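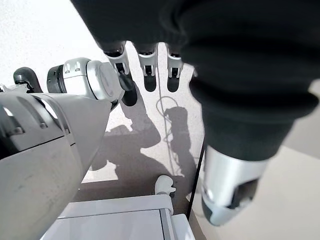
Ollden Opens Grollelance Tournament Escrow to All Players, Mainnet Set for January

LAU, 27th December - Ollden, the company behind the Tokau wallet, has opened the public test of Grollelance, an escrow service for small online card tournaments. Anyone with a Tokau wallet can get in. No waitlist, no invite code. Closed test is over as of this morning.

Grollelance does one job. It holds the buy-ins for a tournament and pays them out when the tournament ends. Host sets up the event, picks the payout split, players send their buy-in to a contract and the contract locks at the first hand. After that the host can't touch it. Neither can Ollden.

The closed test had 3,034 players signed up and ran for 19 weeks on a test network. All buy-ins during that time were in play tokens with no cash value, and that stays true for the public test. Real money comes with mainnet and not before.

"People who run a home game online have been keeping the pot in their own payment account and hoping everybody trusts them," said Yuk-lan Liu, founder of Ollden. "Most of them are trustworthy. A few weren't, and I lost a buy-in that way myself, which is how I ended up writing the first version of this. It was a very bad first version."

How it works

Host opens Grollelance in the Tokau wallet and fills out one form. Game type, buy-in, number of seats, start time, payout split. The form makes a link. Players open the link, see the terms in plain words, and sign. If the seats don't fill by the start time the host can cancel and every buy-in goes back to the wallet it came from, minus the network fee.

When play ends, the host posts the results. Players then have a window to object. No objection, the contract pays out by itself. If somebody objects, the payout freezes and goes to the review panel, which is drawn at random from wallets that have staked tokens for the purpose. Panel members who played in the tournament are skipped automaticly. The panel sees the hand history if the card client supports export, and the host's notes if it doesn't.

Largest tournament allowed in the public test is 1,000 seats. That cap may move. Ollden wants to see how the contract behaves with full fields before raising it, and the early test events were mostly single tables.

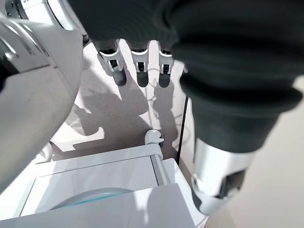

A dark fabric sleeve bunches in folds above a silver wrist piece.

What changed since the closed test

Quite a bit. The objection window used to be fixed and hosts hated it. Too long for a quick game, too short for events with players spread over time zones. Now the host picks the window when setting up the event, and it shows on the join screen before anyone pays.

Late registration works. Rebuys work, but only in the period set by the host, and each rebuy is signed separately. Add-ons are not in yet. Bounties are not in yet either, sorry, lots of people asked.

Refunds on cancelled events used to go out one by one, and a player at the end of the list could wait a while. They're now claimable right away from the player's side. The button is on the event page. Players who close the wallet and come back later will still find it there.

There was also a display bug that showed payout splits rounded to whole percents, so some splits looked like they didn't add up. The contract always had the right numbers. The screen has been fixed.

"The rounding thing generated more mail than everything else put together," Liu said. "Fair enough. If you tell people the money is handled by math, the math on the screen had better add up."

Fees

Ollden will charge a flat service fee per event on mainnet, paid by the host at setup. No percentage of the pot. The fee amount will be posted on the Grollelance page ahead of launch, and hosts can choose to pass it on to players as part of the buy-in. If they do, it has to be shown as its own line. Network fees are seperate and go to the network.

No fee in the public test, obviously.

The company said it looked at taking a cut of each prize pool and dropped the idea. A cut would make Ollden money on bigger pots for doing the same amount of work, and in several places it would also change what license the company needs.

Which brings up licensing. Grollelance does not deal cards, set odds or run games. Hosts bring their own card client and are responsible for following the rules where they and their players live. The setup form asks the host to confirm this. Mainnet access will be blocked in regions where Ollden's lawyers have told it not to operate, and that list will be public. Players have to be of legal age for real money play where they live, and the wallet will check this before a first mainnet buy-in. 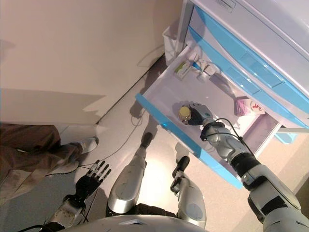
Card clients are a sticking point and Ollden would like more of them on board. Right now hand history import works with four clients, all of them in the desktop version only. Phone exports come out in a different format and the importer chokes on them. A fix is being tested. Until it ships, hosts running phone games can paste final standings by hand, and the objection window is there for exactly that sort of thing.

Developers of card clients who want to be supported can find the import spec in the Grollelance docs. Short document. Ollden will help with testing and doesn't charge for it or ask for exclusivity.

Audit

The escrow contract has had one outside code review. Findings were minor apart from one, a case where a host could cancel an event in the same block as the first hand lock. Fixed and retested. The full report goes up with the contract source at mainnet launch. A second review covers the panel selection code and is still underway. If that review turns up anything serious the launch moves. Ollden will say so if it does.

A bug bounty opens together with the public test. Rewards are paid in Tokau's regular settlement coin, not in test tokens. Scope is the escrow contract, the panel contract and the join flow in the wallet. Please don't send reports on the marketing site, it's a template. 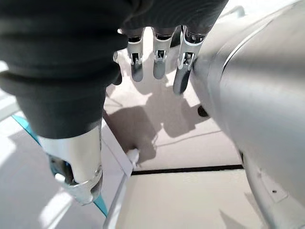 Silver metal fingertip and ribbed gray fabric, with three slender fingers to the right.

Getting into the public test

Update the Tokau wallet to the current version. Open the Events tab and switch to test mode, top right. The faucet button drops play tokens into the wallet. If the faucet says it's empty, wait a bit and try again, it refills on a timer.

Players from the closed test keep their wallet names but not their balances. Event history from the closed test was wiped with the old network. Anyone who wanted a copy had an export option in the last build, and support can still dig up standings on request for a short time.

Hosts who want to be listed in the public lobby need to tick the box at setup. Default is private, link only. The lobby can be filtered by game type, start time and buy-in. Filtering by language is coming.

"Run your usual game on it," Liu said. "Don't make up some special test event. The regular game with the guy who always registers late and the one who disputes everything, that's what we need to see."

Mainnet

Planned for January. The exact day depends on the second code review. Test mode stays on in the wallet after launch so that hosts can try out a setup before putting real money behind it.

About Ollden

Ollden builds wallet and payment software for people who play games online together. Its main product is the Tokau wallet, available for desktop and phone. The company is privately held and based in Lau.

Media contact

Press desk, Ollden. Use the contact form on the company site and pick "Press" from the list. Interviews with Yuk-lan Liu can be arranged, mornings are best. Logos and wallet screenshots sent on request.

Notice: This release is for information only and is not an offer to sell any token or a promise of any return. Test tokens have no value and can't be exchanged. Features and dates may change.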